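House Rules for a Shared Robot Arm: What We Wrote Down and What We Changed
Student project report, Prilbridge, 27th October
Tín Mạch, Nhàn Phan and Abla Matar 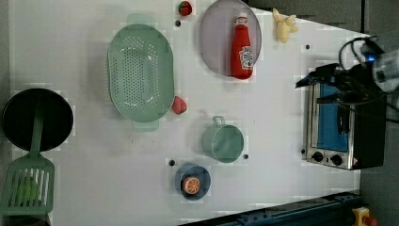
Figure 1. The toy kitchen table from overhead, with the arm over the toaster oven.

When the three of us took on this project we thought we would be writing a single sheet of safety rules, and we imagined it would take an afternoon or so. Our supervisor, Định Hầu, very kindly let us go on believing that until we had watched a few other groups at work on the kitchen table, and after that we understood why he had given us until the end of April to finish the second half!

Most of the rules people follow at the table had never been put on paper. Everybody knew you should say out loud that you are about to start the arm, but one group said it before switching on and another said it after, and each was quite sure theirs was the proper way. We have settled on before, and the person at the controls waits for an answer from everyone in the room.

The rules in the present version are these.

Before a run, clear bags and chairs from the side where the arm is mounted, and check that its cables can follow it without catching.
One person keeps a hand free for the stop button for the whole run and does nothing else (no typing, no notes).
Toys are moved by hand only when the arm is stopped. This includes a strawberry that has rolled somewhere silly.
The small black dots on the tabletop stay where they are.
The toaster oven is treated as a prop. Its door may be opened by the arm, but no group is to heat anything in it.
Write up any unplanned stop on the same day, even a dull one.

We tried the rules with 16 students from the Blackburn and Istutstead groups, who were very patient with us. Over seven sessions they made 133 runs, and we read every sheet they handed in. The rule on unplanned stops was the one most often forgotten, mainly when a run had otherwise gone well and people wanted to get on to the next. Đạt Lã suggested putting a blank line for it on the ordinary run sheet, and that helped a good deal more than our reminders had.

The rule about moving toys caused the most argument. The Istutstead group felt it slowed them down, and they were right, it does, by roughly a minute each time. We have kept it all the same.

Still to do: a shorter version for visitors, and a decision on whether the person at the stop button should change halfway through a long session. Abla is collecting views on that second point.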